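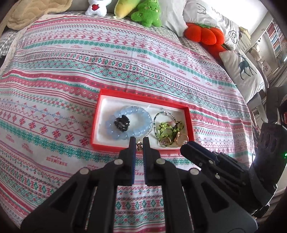

Asger Ingvarsson thinks the grasp planner gets too much credit in papers like ours, and that most failures blamed on it start earlier, when two things that touch get segmented as one. I went back through our logs to argue with him and ended up mostly agreeing.

June · by the Vunton manipulation team
Filed under: Perception & Planning
7 min read

4.2 Picking from touching clutter

So, what does the Dradance planner do when the target is a small charm and the fingertips are already at the front edge of the box (Figure 3)? Our first version took one mask per object, fit a box to it, and closed across the short side. That's fine for a hair clip. It's a mess for bracelets, where the middle of the mask is usually cloth or box floor and there's nothing there to grab!

We switched to a per-pixel graspability map with the hole regions masked out. The map is trained on 700 hand-labeled crops, and we keep the top 30 candidates before checking for collisions with the box walls. Beads were the annoying part. Translucent ones give bad depth (our stereo matcher, Moler, either drops them or places them a bit below the floor), so for any region with low depth confidence we use the wall height as a prior and let the wrist come down slowly.

Patterned cloth gave us a second headache. Printed snowflakes and zigzags next to a box can score nearly as high as real jewelry – I spent an embarrassing afternoon on that one. We now find the rim first and throw out every candidate outside it, with a small margin for strands that hang over the edge.

We ran 277 planned grasps with the Sartori controller in the loop. Almost 30 of those were rejected by the collision check before any motion, mainly because a fingertip would have clipped the rim. We count these separately from failed grasps in Table 2.

Figure 3. Gripper fingertips at the front edge of an open red box of hair accessories and jewelry, on a patterned cloth.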